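Wisa 2000 Battery Maintainer for Stored Cars
Kalniņš Garage Supply, Sinotcombe

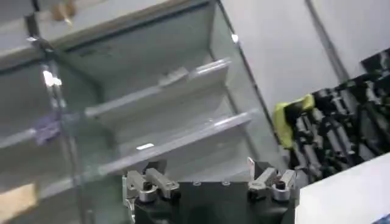 A car that stands all winter loses charge even when everything is switched off. The alarm, the clock and the door control units take a small current day and night, and by January many batteries are too weak to start the engine. The Wisa 2000 is made for owners who park a sports car or a second car for several months and want to drive it again in spring without buying a new battery.

The maintainer is connected once and can remain connected. It checks the voltage of the battery, charges it if needed, and then goes to a rest mode. If the voltage falls again, charging starts by itself. It is suitable for 12-volt lead-acid and AGM batteries. Please do not use it with lithium starter batteries. For these we offer the Utau model, which has a different charging program.

In the package:
Wisa 2000 maintainer
Cable with clamps
Cable with ring terminals, for permanent mounting
Wall bracket and 2 screws
Printed manual

Which model do I need?
The smaller Wisa 1000 is enough for motorcycles and for compact cars with few electronics. For a car with a large engine, or with the battery in the trunk, we advise the 2000. The housing and the bracket are the same for both, so you can change later and keep the same place on the wall.

Connecting
Connect the red clamp to the positive pole first, then the black clamp to a bare metal point on the body. Only after this put the plug in the wall outlet. When you disconnect, do it in the opposite order. If your car has the battery in the trunk, look in the owner's manual for the charging points under the hood, and don't close the trunk lid on the cable.

Item number: 288
Warranty: 2 years from the date of purchase
Delivery: from stock in Sinotcombe

Questions before ordering can be sent to Hiu-tung Yen in sales. For warranty and repair please write to Tõnu Toom and include a copy of the receipt.

Related items: extension cable for ring terminals, tire cushions, indoor car cover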